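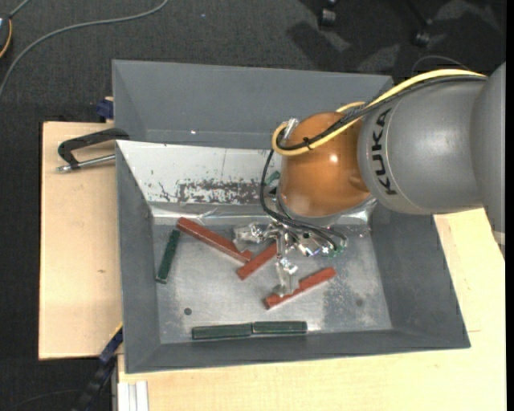 13th February

Sourdough starter trials, flour comparison. Came in to feed the jars and ended up staying to do the writing up, so this entry is longer than usual.

Four jars going: two on the Khoury whole rye, two on the plain white from Lutavine. All were fed at 1:1:1 with 100 g of flour and the same weight of tap water left out overnight. The rye pair doubled well before the white pair got going. Jar 2 (rye) had passed the rubber band by the time I finished my coffee. Jar 4 (white) was still sulking at lunch. Smell on the rye is sharp, a bit like green apple. White is milder, more like yogurt, with a thin layer of liquid on jar 3 that I stirred back in.

Room temperature is the weak point in all of this. The cupboard is around 17 C first thing and climbs once the heating comes on, and I only have the dial thermometer, which sticks. Keir Strachan has offered his probe. Until I have it I am treating the rise times as a ranking and nothing more.

Baked one loaf from jar 2. Dough was slack after the second fold and I should have held back some water. Shaped it anyway, proofed in the basket with rice flour, baked in the covered pot with the lid off for the last part. Decent spring on one side, tore on the other where the slash was too shallow. Crumb tight near the base. Flavor good, crust a little thick for me. Keir thought it was underbaked. I think he cut it too early.

Checked the Drullico notes on switching a starter from rye to white. They say to do it in steps over several feeds. I did jar 3 in one go last time and it went flat for days, so I will follow them this time with jar 1.

Labels are coming off again. The masking tape does not hold once the glass gets damp. Tried writing on the lid with a grease pencil, better so far.

To do:
Get probe from Keir.
Order more rye, the bag is nearly out.
Feed jars 3 and 4 tonight, same ratio.
Start stepping jar 1 over to white.
Repeat the loaf with less water and a deeper slash.
Wash the proofing cloth, no softener.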